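# Drirkance Arm Kit, Club Edition

Tabletop arm with a two-finger gripper, sold to school clubs and student project groups. The arm ships as printed parts plus a bag of hardware. Printed parts are white unless a club asks for something else before we start the batch. Assembly takes a new group one long evening, longer if the servo horns go on a tooth out.

Each set is weighed before packing: 545 g for the printed parts, without servos or packaging.

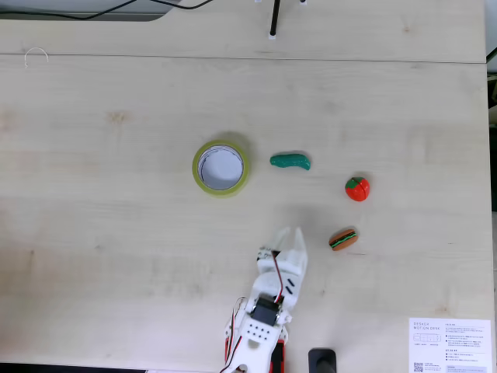

Servos must be centered before the horns are fitted. Run the centering script from the kit folder with the arm lying flat, then power down and screw the horns on. Wires need a loose loop at every joint — a tight one will work out of its connector within a week.

## The sorting task

The kit follows the rules of the Lougher round, where the arm picks up mixed small objects and moves them to a marked spot. Toy food and a roll of tape are enough to practice with. A tape roll is the awkward one, as the fingers have to take it by the wall and the opening at the tips is limited. Small rounded pieces tend to roll if one finger touches early.

The Amel controller board stores 13 named positions. Recorded moves go to the laptop. Plan on some 1,000 saved moves before the policy in the course notes is worth testing. 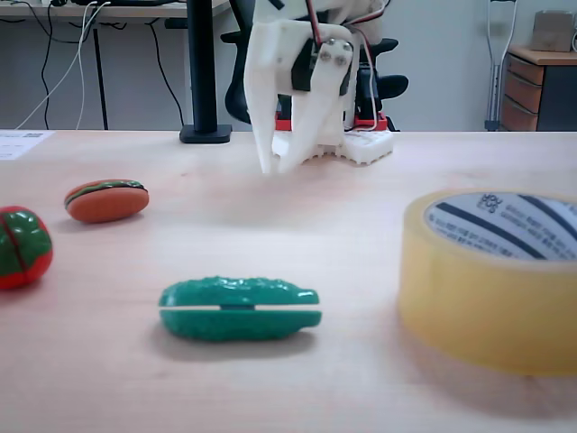

Angharad Ifans wrote from the Patville club that their gripper closed well on soft pieces but slid on smooth plastic, and that a strip of rubber band on each fingertip fixed most of it. She also asked for longer screws at the elbow. Longer screws have been in the bag from the July batch on.

Rubber band is allowed under the Lougher rules. Glue on the fingertips is not.

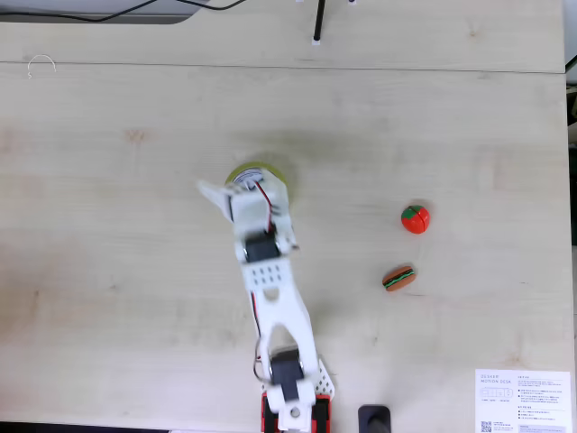

Keep the elbow speed at the default until the base is clamped. At full speed an unclamped base creeps toward the edge of the table, and every recorded position is then off by the same amount. Re-zero after any bump.

## Ordering

- Arm kit, no servos: 172
- Spare finger pair: 13
- Servos: sold separately, see the parts list

Prices are in dollars, before shipping. Orders in by Thursday go out the following week. Build questions go to Eifion Morris — include the batch number from the bag label.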